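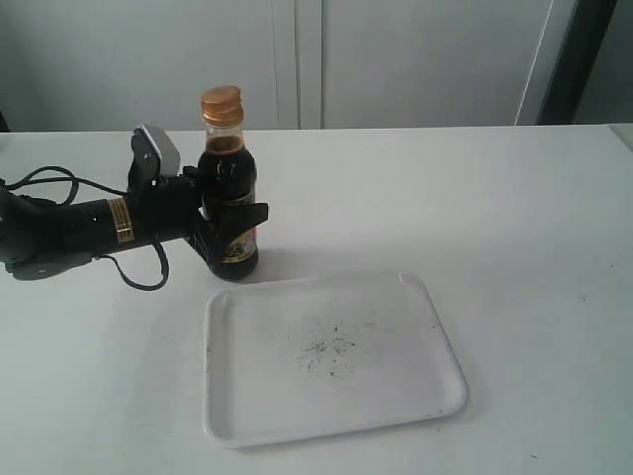 Sep 6, 2018

Turnout coding, Mevholm council election. Second pass on the ward sheets done before lunch. 1191 ballots issued per the register, 1059 in the count. Gap bigger than I'd like. Spoiled ballots explain 74, rest is still open.

Checked the Lawal ward first - two polling places share one code in the old file, so anything merged on that column is junk. Split them by hand, saved as a new sheet. DON'T use the one in the shared folder, its the old one.

Opposition party (Unance) says late voters were turned away at Visov school. Council says doors closed on time. We have the closing forms for both rooms but one has no signature and the time is written over. Coded as "disputed", not "late". Leave it that way until the scans are back.

Interview notes: 2 transcripts still missing page numbers. Question 6 worded differntly in the second batch ("trust the result" vs "accept the result") - cannot pool these. Flag in codebook.

To do
- ask clerk for postal vote list again
- rerun the ward table with the split codes
- recount hearing is in October, need clean numbers before then

Printer out of toner, tables only on screen for now.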